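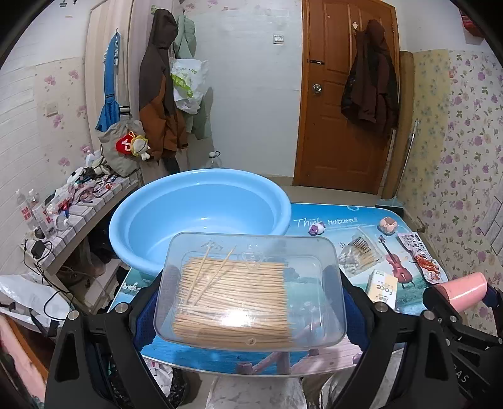 Does a clear box keep small things tidy?
It keeps them together, and it lets you see what you have. Whether the room ends up any tidier depends on where the box goes afterwards.

Chapter 3
Small Things and Where They Live

Storage advice tends to begin with a purchase. Buy the boxes, the advice goes, and order will follow. Readers who have tried this may have their doubts, and this chapter shares them.

Take skewers or chopsticks. A thick bundle laid in parallel in a clear plastic box is about as well stored as such things can be. Put the same box in a room where a shelf holds bottles, packets and a power adapter with its cords hanging down, and the colour and quality of the container matter very little. Cotton swabs in a clear bag can be seen just as easily, and they still need somewhere to go.

Zsófia Vörös, whose Wesemar household survey is used throughout this book, asked 40 households to name the last container they had bought. Only 16 could say what was in it. She treats the result with caution, as should we: people forget what they own for many reasons, and she did not visit the homes.

Hooks get an easier ride in most books than they deserve. Coats, jackets and bags hung on a wall or a door are off the floor, certainly. A hook also lets a person put off deciding whether a garment is still worn.

In this chapter you will:
compare clear and solid containers for kitchen goods
sort the contents of one shelf by how often each item is used
judge the claims made in the Wultier storage guide

Key terms: container, open storage, catch-all surface, holding place

Before reading on, choose one table at home and write down what is on it. Keep the list for Section 3.4.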